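Interim progress report to Geltavance
Student Robotics Project – Simulated Household Tasks
Reporting period ending September 2025
Prepared by Conceição Caldeira, project lead

1. Scope of this report

The grant covers one student team working on door opening and handle location by a two-armed robot in simulation. Work in the period was carried out on the Posska simulator under the teaching licence. No hardware was bought and none is planned before the second stage. The report covers the task set, the state of the control code, the data recorded so far and the changes we ask Geltavance to approve.

The team is unchanged. Cillian Buckley has the arm control, Idalina Abreu the room models and lighting, and Lourenço Rocha the logging and scoring. Fernanda Quintela marks the coursework and attends the fortnightly review.

2. Task set

The proposal listed 9 tasks. Four are now defined to the point where a run can be started, scored and repeated without a student adjusting the room by hand. The remaining five exist as written descriptions only. The order was chosen by the students, who wanted all the door work finished before anything involving drawers or loose objects.

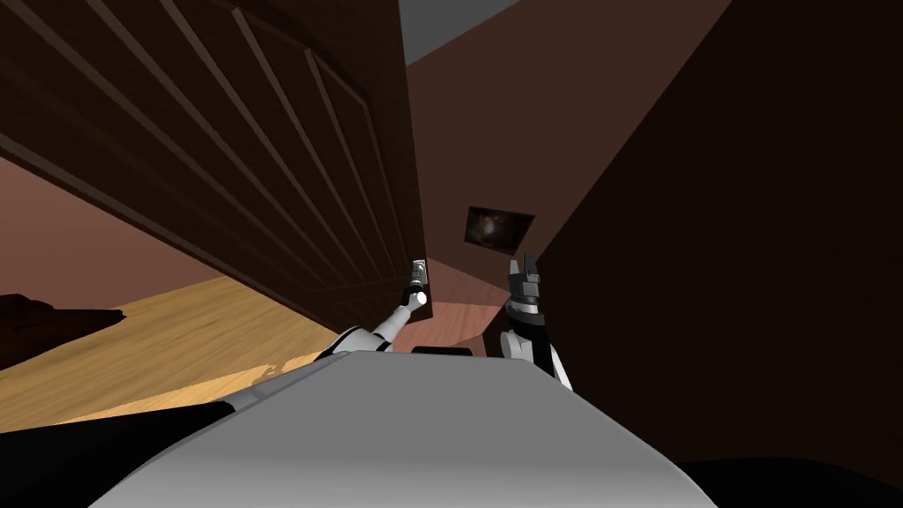
Door opening is the furthest advanced of the four. The controller plans a path for the left arm, closes on the handle and then pulls along an arc computed from the hinge position. The panelled door in the furnished room has a small upright silver handle, and bringing the left wrist up to it while the right arm stays raised and clear is the posture Cillian Buckley has adopted as standard. The earlier posture, with both arms low, left too little room for the elbow to turn. Remaining faults are in the release: the fingers sometimes open before the arm has stopped, and the run is then scored as failed even if the door has moved far enough.

Handle location is a separate task with its own score. The program must report the position of a knob or handle from the wrist view and move the gripper to a set distance from it. Contact is not required. Both round knobs and bar handles are in the task set, and each starting position is drawn at random within limits fixed in the task file.
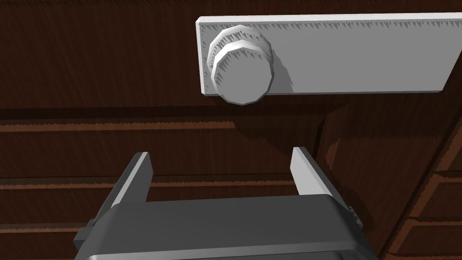 Results are better on bar handles than on round knobs. Idalina Abreu traced part of the difference to the shadow settings in Posska, which put false edges on curved parts. Raising the shadow resolution removes most of them but slows each run. The team will keep the low setting for practice and use the high setting for scored runs only.

3. Data recorded

The target for the first stage was 2000 runs. At the close of the period 1000 had been logged with complete joint positions and camera views. Further runs exist from the early weeks, but they lack time stamps on the wrist views and have been left out of the total. Lourenço Rocha has since added a check which stops a run at the start if any stream is missing.
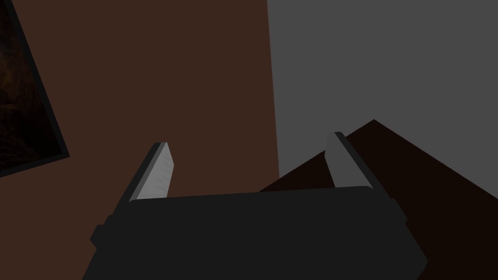 Storage is adequate for the rest of the stage. Logs are kept on the department server and copied to a second disk at the end of each session. The scoring script, named Trulik by the students, now reads the logs directly, so the manual conversion step described in the previous report has been dropped.

4. Wrist view and idle behaviour

A good part of the review time went on what the gripper should do between attempts. At the start of the stage it stayed wherever the last command had left it, and this made runs hard to compare.

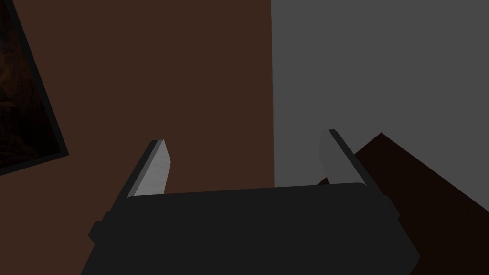 The rule now is that the right gripper returns to an open position with nothing held before the next command is accepted. Trulik tests this from the joint values and again from the wrist view. The second test depends on the pale inner pads being told apart from whatever is behind them. Against the reddish-brown wall the left pad is plain enough, but the right one is close in tone to the grey wall and its outline is easily lost. Idalina Abreu has proposed a darker paint for that wall in the Frade room model. Fernanda Quintela prefers to leave the room as it is and correct the test. The second course has been taken for now.

5. Changes requested

We ask for approval to move the drawer tasks to the second stage – the cost is unaffected – and to use the time released for the missing runs. We also ask that the licence renewal, due in October, be paid from the travel line, which has not been drawn on.

6. Next period

Correction of the release fault comes first. Logging towards the full target will continue alongside it, and the written descriptions of the five outstanding tasks will be sent to Geltavance with the next report.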